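Semester project thread, part 4. Robotics elective, cloth handling group. Earlier posts cover the arm mounting and the network problems. This one is about towels.

Task definition, since people asked: one small towel, dropped on the table in a heap. The arm has to get it to a state where a second program can fold it. No human touches between the drop and the final pose.

We split it into three stages. Find a graspable point. Lift and drag until the area seen by the camera stops growing. Let go without undoing the result. The third stage has eaten most of October.

Team is four people. Ute Kuhlmann has perception, Meinir Samuel has motion, Mali Lloyd has data and labels, I have integration and the report. Myfanwy Phillips supervises and reads the logs more closely than we would like.

Dataset first. Every drop gets a saved start state, a grasp point picked by the model, and an end state. We have 1531 drops logged as of this morning. The target in the proposal was 1000.

A drop counts as valid only if the cloth lands fully on the table. Overhangs go to a separate folder. Mali wants to train on those too. I want to finish the report.

View from the head camera. The green top was chosen for segmentation. Tan cloth on dark green separates with a plain color threshold, so the perception code stays short and we can debug it by eye.

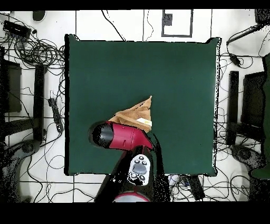 Ffion Bevan: did you try it with depth only? We went color first last year and it fell over the moment we swapped in a towel close to the table color.

We did try it, for a week. Depth on its own finds the peaks fine, but thin single-layer areas near the table disappear into the noise. A flat corner is the thing we most want to find and it was the thing depth was worst at.

Current setup is color for the outline, depth for the height inside the outline. If the color mask fails a sanity check on area, the run is marked bad and skipped. Fair point on towel color, and it goes in the limitations section.

Grasp selection. The first version took the highest point of the heap. Easy to code, reliable pickup, poor results. The highest point is usually the middle of the cloth, and lifting from the middle gives you a hanging cone that lands as another heap.

Second version scores points along the outline. Each candidate gets a value for local curvature, height above table, and distance from the arm's joint limits. We keep the top 20 and the planner takes the first one it can reach.

The planner rejects more of those than I expected. With a vertical approach the wrist has to turn to line the fingers up with the edge, and on the far side of the table it runs out of travel. Meinir has a fix that flips the grasp by 180 degrees when the first orientation fails. Jaws are symmetric, so the cloth does not care.

Code names, for anyone reading the repo: Lusa is the grasp scorer, Durkis is the motion layer, Zomora is the logging tool. Meredith is the old grasp scorer and should not be used. It is still imported in two places. I know.

Finger height is the parameter that matters most. Too high and the jaws close on the pile loops without catching the base weave. Too low and the fingertips load up against the table and the arm goes into a protective stop.

We set height from the depth map plus a fixed offset. The offset was tuned by hand with the same towel every time, so I would not trust it on anything thinner. A dish cloth is next on the list.

Side camera is for us and not for the model. Finger clearance is much easier to judge from this angle, and when a grasp goes wrong Meinir scrubs through the side view before looking at joint data.

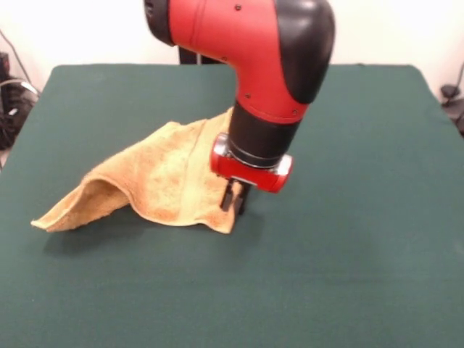
Photo: Mali Lloyd / cloth handling group

Things the terry towel does that our simulator did not predict: it holds a ridge. In simulation a released fold relaxes under gravity in a second or two. A real terry towel can stand up in a tent and stay that way.

That broke the stop condition. The area estimate stopped growing, the program decided it was finished, and we had a towel with a ridge through it logged as flat. Ute added a check on maximum height inside the outline – if anything is above the threshold, it goes back to stage two.

The second thing is curled corners. A corner rolled under looks like a clean rounded edge from overhead. Lusa scores it low, and the arm goes for a worse point elsewhere. We have no good answer for this. Current workaround is a short drag away from the center before re-scoring.

Latest test block: 20 drops, fixed code, no tuning between runs. 17 ended in a state the fold program accepted. Of the three failures, two were curled corners and one was a network dropout that had nothing to do with cloth.

I would not read much into that number. One towel, one table, one lighting condition. Myfanwy asked for a second block with the lights off on one side of the room and I expect it to be worse.

Cycle time is not great either. Most of it is planning, not motion. Durkis plans every approach from scratch even when the new grasp point is a few centimeters from the last one. Caching is the obvious step and it is assigned to me.

Advice if you are starting a similar project: write the logging first. We wrote Zomora in week three and have no usable record of anything before it, including two grasp strategies we later had to repeat for the report.

Also, save the camera calibration with each run instead of once per session. Someone will bump a mount. We lost an afternoon of labels to an offset of a few millimeters.

Next: dish cloth, caching, removing Meredith. Part 5 will have the half-lit test block and plots from both. Repo stays private until grades are in, after that I will link it here.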